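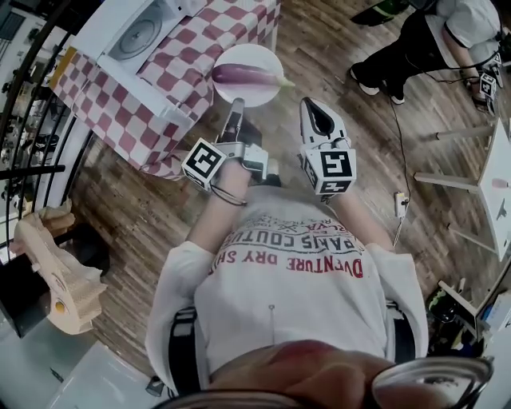 Keeping a Play Kitchen Corner in Order

A play kitchen takes up more floor than the box suggests. The cooktop is small, but the plates, pots and vegetables spread out from it all day, and by suppertime they are under the couch. The notes below are for a corner in a family room or a small classroom, with a low table and one toy cooktop as the center of things.

The table

Pick a low table that children can reach across while kneeling. Ours came secondhand and has stood up to nine years of use with one tightened leg. If the top is scratched, put a cloth over it. A checkered tablecloth hides stains better than a plain one, and cotton can go in with the regular wash.

Let the cloth hang over the sides a few inches, but keep it well off the floor. A long cloth gets knelt on, and then everything on top comes down with it. To stop it from sliding, lay a piece of non-slip shelf liner underneath and trim it an inch smaller than the tabletop. Tablecloth clips work too, though small children pull them off.

Set the cooktop toward the back and leave the front edge free for a plate. Stick two rubber feet under the cooktop if it wanders. Hardware stores sell them in sheets.

Plates and food

Real plates that are too light to be missed from the kitchen work fine. Plain white ones are easiest to replace one at a time. Avoid anything thin enough to chip, and throw out a plate once it has a crack.

Play food comes in hard plastic, wood, felt and foam, and each one needs its own care:

Hard plastic: warm water and dish soap, then dry on a towel. Hollow pieces such as an eggplant or a pear can take in water through the seam, so wipe them instead of soaking them. If one sloshes, stand it seam down overnight.

Wood: damp cloth only. Never the dishwasher.

Felt: spot clean and air dry flat.

Foam: wipe it, and replace it when it shows tooth marks.

If you use real vegetables for sorting or serving games, choose firm ones. Eggplant, zucchini and carrots hold up for an afternoon. Wash them first, keep them on their own plate away from the play food, and put them back in the refrigerator when the game is over. A bruised eggplant should be cooked that night.

The floor

Plank floors are easy to sweep, but small pieces roll a long way on them. Do the edges first and work toward the table. Run cords along the wall and tape down any stretch that has to cross a walkway – the flat fabric kind of tape leaves less residue on a wood finish than duct tape does. Test it in a corner before you lay a long strip.

Putting things away

Keep a bin for food and another for dishes. More bins than that and the sorting stops. Put them on the lowest shelf, with heavier items beside them and nothing breakable above. With both bins in place the whole corner takes nearly 15 minutes to clear, less with help.

On Thursday, or whichever day you do the floors, pull the table out and check behind it. Shake the cloth outdoors, wipe the tabletop and the burner, and look over the food for cracks and loose stems. Loose stems go back on with wood glue or a plastic cement, and need a full night before anyone plays with them again.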